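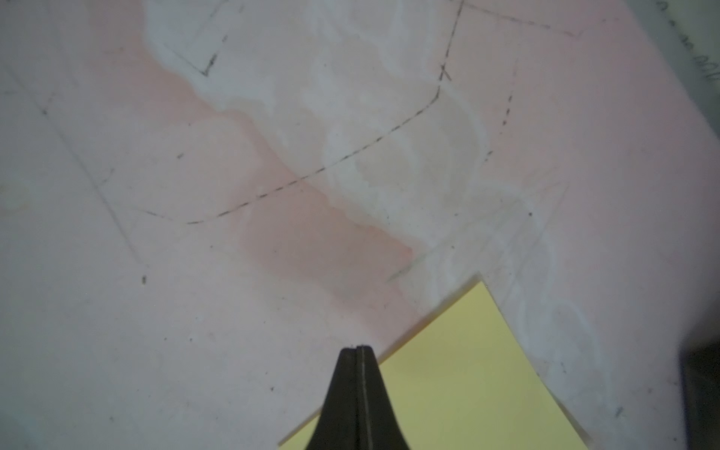

Pattern sheet cell: wrist camera drifting off the drawn line

Posted in: Cells and Fixtures > Small arms

rullden_cell2
July 2026

Looking for opinions on a setup problem. The cell is a six-axis arm on a bench with a parallel gripper and a wrist camera. It handles marked pattern sheets: find the dashed line, bring the closed fingertips to a taught point near the cut edge, open, pick, move to the next station. The controller is a Kurnow, firmware as delivered.

The taught point is good after calibration and then wanders. After 1,000 cycles the tips are landing 1.5 mm to the left of where they should be. I recalibrate hand-eye, it comes back, and the same thing happens again. Last run was stopped at 1,753 cycles when it missed the edge altogether.

Done so far:
Mounting bolts on the camera bracket checked and marked. No movement on the paint marks.
Finger screws re-torqued.
Arm mastering checked against the pin. Fine.
Lens cleaned.

The sheets have chalky white patches over the pink and the dashes pass through them in places. The line finder copes, or at least it reports a good score.

torque_stripe
What does the score mean on that finder? If it only tells you how well the fitted curve matches the edge points it kept, it can throw away half the dashes and still look healthy. Log the number of points kept as well as the score.

Also, faint pencil and dashed line on the same sheet is asking for trouble. Set a minimum contrast and a minimum stroke width.

rullden_cell2
Score is fit only, yes. I will add the point count to the log tonight.

bench_7
I don't think it's vision at all. A drift that always goes the same way and is cured by recalibrating is mechanical. Vision faults on patchy stock scatter in both directions. Look at the fingers. If one side of the gripper has more play than the other, the closed seam moves sideways and your tool point moves with it. Recalibrating hides that, as you are teaching the error back in.

Put a dial gauge on the side of the closed tips, then open and close it 90 times and write down where it settles.

torque_stripe
Disagree with "at all". A lamp warming up gives you a one-way shift as well. Threshold moves, the detected edge moves with it, always the same direction.

bench_7
1.5 mm from a lamp? On a dark line on a pink sheet? You would have to be badly out of focus.

torque_stripe
Wrist cameras at that distance often are badly out of focus at one end of the view. The sheet is tilted to the camera as well. I would still fix the exposure and gain before stripping a gripper.

mansour_fitter
Both of you could be right, so separate them. Leave the arm parked over one sheet with the gripper not cycling, and take a reading every few minutes for 24 hours. If the line position moves, it's light or temperature. If it stays put, do the gauge test.

Where is the sheet held, by the way? With a cut sheet lying on a second layer, the top one can creep each time the tips touch it. Your camera would follow the creep but a fixed taught point would not.

rullden_cell2
Taught point is an offset from the line, so it should follow. Clamped on the far side only. Parked test starts this evening.

rullden_cell2
Results. Parked overnight and through the next day: line position moved 0.08 mm in total. Point count steady except where the white patches are, where it drops by a third.

Gauge on closed tips: settles 0.9 mm left of zero by the end of the run. Left finger carrier has play, right one has none that I can measure.

bench_7
There you are. New carrier and check the guide rail for a worn patch at the closed end. Grease it to the maker's interval, and less if you have chalk dust about.

torque_stripe
0.9 is not 1.5. Something else is giving you the other 0.6.

bench_7
The gauge was on the tips with no load. Touching the sheet adds to it.

torque_stripe
Possibly. I would want to see it measured.

mansour_fitter
If the carrier is the same pattern as ours, Farnville stock them. Ours took nine days. Replace both sides together or the tips will not meet square, and redo the tool point before hand-eye.

rullden_cell2
Pair ordered. Exposure and gain are now fixed as well, and I have masked the patchy area out of the search region. Will run to the same cycle count with the new parts and post the gauge figures, loaded and unloaded.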